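How do you look after a robot gripper?

A gripper is a robot's hand. The ones at Kurik have 2 fingers, big black blocks that open wide and squeeze shut. Like a crab claw!

First job - wipe the fingers. Dust makes things slip. Then check the screws. Loose screw, wobbly finger, dropped spoon. Oops.

Next, open and shut it 9 times. Listen. Any scratchy noises? Junaid Jatoi writes them in teh log book. After 2000 squeezes the pads get changed, even if they look fine.

Last job, a try-out at the table. Bowls and spoons are tricky becuase they're curvy.
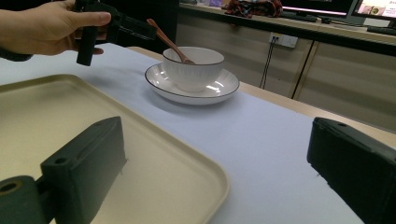 A hand-held gripper near the bowl and spoon.

Ready to go!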